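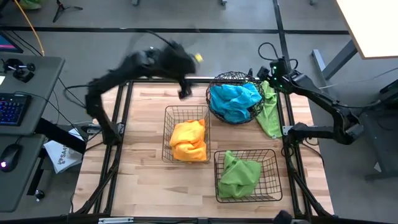 Page last changed: Sunday, January 16, 2022

Why does your skin get dry in winter?

Have you ever come in from a frosty playtime with rough, itchy hands? Your skin is telling you it needs water!

The outside of your skin is a bit like a brick wall. The bricks are tiny flat cells, and the stuff holding them together is a mix of natural fats. A good wall keeps water in and germs out.

Cold January air holds very little water, and heating dries the air indoors too. So water slips out of your skin faster than usual – and tiny cracks can open up between the bricks.

Hot baths and lots of soap wash away the fats as well. Warm water is much kinder! Pat yourself with a towel afterwards (no scrubbing) and ask a grown-up to help you put on some plain cream within two minutes. It traps the water before it can escape.

Lips need extra care, as they have no oil glands of their own. Try not to lick them – spit dries fast and leaves them even sorer.

If your skin bleeds or stings a lot, tell a grown-up.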